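Participants wanted: gripper comparison study, Pumard lab

Hoso is looking for people to help us compare 4 sets of gripper fingers on the same arm. You will steer the arm by hand controller and move small white blocks to a tray with a peg in each corner. No experience is needed. Sessions run in December, starting at 9.30 am or 2 pm.

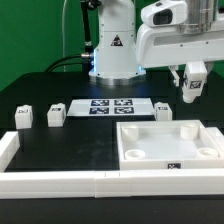

What you will do

Each person completes 20 short trials per set, with a break between sets. You work from two views, one of the whole table and one from the wrist, where the tag on the gripper stays near the middle of the picture.
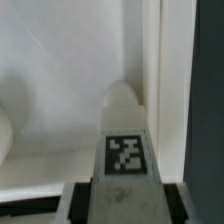 After each set you fill in a one-page form on comfort and control. You must be 18 or over and able to use both hands. Glasses are fine.

To apply, write to the Kostitz desk quoting study 582 and say whether mornings or afternoons suit you.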